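Marks on light wood table - pencil or damage?

Forum: Furniture Care and Refinishing

tatitz_mill
Posted 1st November

I bought a secondhand table in September for 135 dollars. Light wood, wavy grain, slight satin sheen. The seller called it a Rotov and said it was oiled, but there is no label underneath and I can't find a finish listed anywhere. It will be a work table, with some meals on it.

My problem is the gray marks. One is a short dotted line and the other is a thin trail that runs off at an angle. They could be pencil or they could be scuffs. I have tried a damp cloth and nothing else. There is a wide bright band of light across the middle of the top. 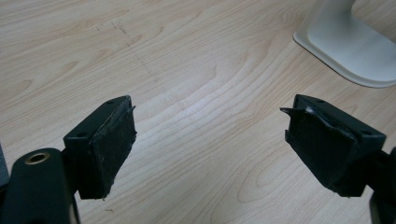
Replies

roy_sands_it
Dotted line says pencil to me. Somebody marked out a cut on it. White vinyl eraser, light pressure, go with the grain. Wipe off the crumbs and look at it from the side with a lamp. If you see a groove, that's a dent and no eraser will fix it.

Kristof Kramer
I would sand it. 200 grit or finer by hand, whole top, then a coat of hardwax oil. An afternoon of work and you know what finish you have.

stirnach61
Please don't sand the whole top over two gray marks. You don't know that it's solid. If it's veneer you can go through it in a minute and then you have a real problem. Look at the end of the board first. If the grain on top carries over the edge and down the end, it's probably solid. If there's a thin line just under the surface, leave the sander in the closet.

Kristof Kramer
I said by hand. I have done two tables like this and never gone through. Spot cleaning leaves a shiny patch and then you see the patch every time you sit down.

stirnach61
On a glossy finish, yes. On satin you can usually blend it. Try the eraser, and if that fails a little mineral spirits on a rag, in a corner first. Sanding is last.

roy_sands_it
Agree on the order. Also do a water drop test on the underside and on top. If it beads on top there is still some finish there. If it soaks in and goes dark, the top is dry and wants oil whatever you do about the marks.

tatitz_mill
Checked the ends. There is a line, very thin, so I think it's veneer. Water beads on top. I won't be sanding.

Did the eraser on the dotted part. Most of it came off. The diagonal one got lighter but I can still find it when the lamp is low.

Kristof Kramer
Fine, veneer changes it. I still wouldn't rub much more on that diagonal one or you will dull the sheen.

stirnach61
Mineral spirits next, soft rag, open a window. Let it dry overnight before you judge it. And get a cutting mat if you are going to work on it.

tatitz_mill
Will do. Is the paste wax in the yellow can OK over this afterward, or do I need to know what the finish is first?

roy_sands_it
Wax is OK over most cured finishes. Thin coat, and you can't oil over it later without stripping it.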